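About the Prornbridge Table Tennis Club

The Prornbridge Table Tennis Club is a member-run association offering coaching, league competition and social play to people of all ages. The club is registered as a nonprofit organization and has 244 members, of whom more than half are under the age of eighteen.

Our history

The club was formed by employees of the Hirvonen paper mill, who played during the lunch break on two tables in the packing hall. When the mill closed, the players moved to the Balluvum Street gymnasium and opened membership to the public. The present hall was purchased with the help of a town loan, which was repaid in full in January. It has twelve tables, a sprung floor, changing rooms and a gallery with seating for spectators.

Our purpose

The club exists to promote the sport of table tennis in Prornbridge and the neighboring towns. Under its bylaws, no person may be refused membership on the grounds of ability, and every member is entitled to at least one supervised session each week during the season.

Coaching and competition

All coaching is directed by Wim Cuypers, who joined the club as a player and was appointed head coach after completing his senior license. He is assisted by six part-time coaches. Junior squads train on four afternoons a week, and adult beginners are placed in a ten-week course before joining the general sessions.

The club enters nine teams in the Penameo Regional League – five senior, three junior and one veterans' team. Home matches are open to the public without charge. The annual Hirvonen Cup, named for the mill where the club began, is held over two days and attracted 372 entries at its most recent edition.

Families at the club

Members with young children are an important part of the association. Family membership covers two adults and all children living at the same address, and children may begin in the Small Bats group from the age of five. 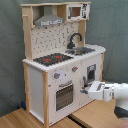
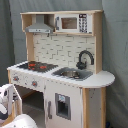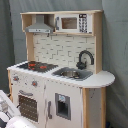
Toy play kitchen with range hood and microwave

Parents of children in the Small Bats group are asked to remain in the building for the length of the session. Bats and balls are provided. Indoor shoes with non-marking soles are required of everyone who enters the playing area, including parents.

Governance and funding

The club is governed by a board of seven, elected by the members at the annual general meeting for terms of two years. The club's income comes from membership dues, hall rental and tournament fees. Roughly 1000 visitors use the hall each year through school bookings and open days, and these bookings are administered by the club office.

The board publishes its accounts and the minutes of the general meeting on the notice board in the entrance hall. Copies are sent to members on request.

Visiting and joining

Prospective members may attend two sessions before applying. Application forms are available from the club office – please bring proof of address if you are applying for the resident rate. The office is open on training afternoons from three until seven.

Page last revised Jul 10, 2024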